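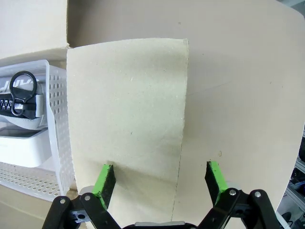
Pale greenish-grey cardboard, held upright. The darker specks are typical of board with a matt, fibrous surface.

Flat storage and its limits
Neville Stockdale

Grey cardboard is cheap, heavy for its size and usually bought in larger quantities than a job needs. The remainder goes behind a cupboard, under a bed or into the gap beside a shelf unit, and comes out months later with a bend in it. For bookbinders, model makers and picture framers the bend matters, as a board with a set curve will pull against anything glued to it.

Most bending in storage has two causes. The first is leaning. A sheet propped at an angle carries its own weight through the middle, and thin board will give way gradually. The second is moisture. Cardboard takes up water from the air and swells more across the grain than along it. If one face is open to the room and the other is pressed against a wall, the two faces take up moisture at different rates and the sheet curls.

At the Flinevcombe bindery, Amber Wragg keeps offcuts on edge in a rack with a divider every 12 centimetres. The dividers are hardboard and run the full depth of the shelf. Each bay is filled until the sheets stand without leaning, and a half-empty bay is packed out with a spare board.

"The spacing is the part people get wrong," says Wragg. "They build one wide slot, put six sheets in it, and all six lean the same way."

Her full sheets are stored flat in shallow drawers, with nothing else on top. Flat storage gives the best result but takes up floor area, and the lowest sheet in a deep stack is difficult to remove without dragging a corner. Wragg limits each drawer to 20 sheets. Offcuts shorter than 28 centimetres go in the upright rack whatever their thickness.

Grain direction should be marked before a sheet is cut down. The usual test is to flex the board gently in each direction; it bends more easily when the fold runs parallel to the grain. A pencil arrow in one corner is enough. In the rack, Wragg stands offcuts with the grain vertical, which leaves them stiffer against sagging.

Edges need separate attention. A factory edge is straight and can be used as a reference for a set square. A torn or ragged one cannot, and tends to shed fibre on to neighbouring sheets. Estíbaliz Vallejo, who teaches box making in Harnberg, trims ragged edges before a sheet goes into storage and keeps one factory edge on every piece for as long as possible. Light surface scratches she leaves alone, as covering paper or cloth will hide them. Dents are filled or cut out.

A slight curve can often be corrected. Vallejo places the sheet between two clean boards, adds an even weight and leaves it overnight in the room where it will be used. Dampening the inner face of the curve speeds things up, but too much water raises the fibres and leaves a rough patch. A sharp crease will not press out, and the board is best cut either side of it.

Racks can be made from an ordinary shelf unit. The base of each bay should be smooth and level, and clear of the floor by at least 100 millimetres if the room is unheated.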